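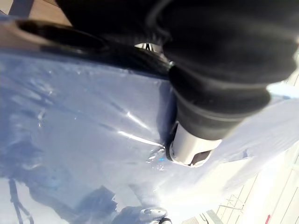
Matte black cover, bunched into soft folds, with the bare metal end sticking out.

Re: [mending] Aduleck spray on dark fabric
From: Karla Huerta

Cornel Costache wrote:
> I did both rain jackets and the bike bags with Aduleck in June and
> I'm sold. Water beads up like on a new car. The label says one can
> lasts 22 washes, and at that price I don't see why anyone would still
> bother with wax. Domnica says the same. Should we do a group order?
> A box from Plirnow is 114 with shipping.

Cornel, I'd hold off on the box.

Beading on the first day tells you very little. Almost anything beads on the first day, including the cheap stuff I bought years ago that was useless by fall. What I want to know is what happens at the shoulders and the elbows, where a strap rubs or the cloth keeps creasing in the same spot. Have you washed either jacket yet? You didn't say, and I suspect the answer is no.

The 22 washes bothers me too. Washed how? Cold, no spin, hung up by a saint? I wrote to Plirnow to ask and got back the same paragraph that's on the can.

As for Domnica, she told me on Wednesday that hers went chalky along the seams. Maybe she put it on too thick. Maybe black cloth just shows it more - I'd like to hear from anyone who has used it on something dark.

My own try so far is 3 scraps of old tent fly: one sprayed, one waxed, one left alone. After 4 washes the waxed one is stiff and ugly and still sheds water. The sprayed one soaks through if I press on it with a thumb. That's a small test and I may have botched it, so please do your own.

Tudor, do you still have the leftover Brultach bar? I'd trade you a zipper or two for it.

Karla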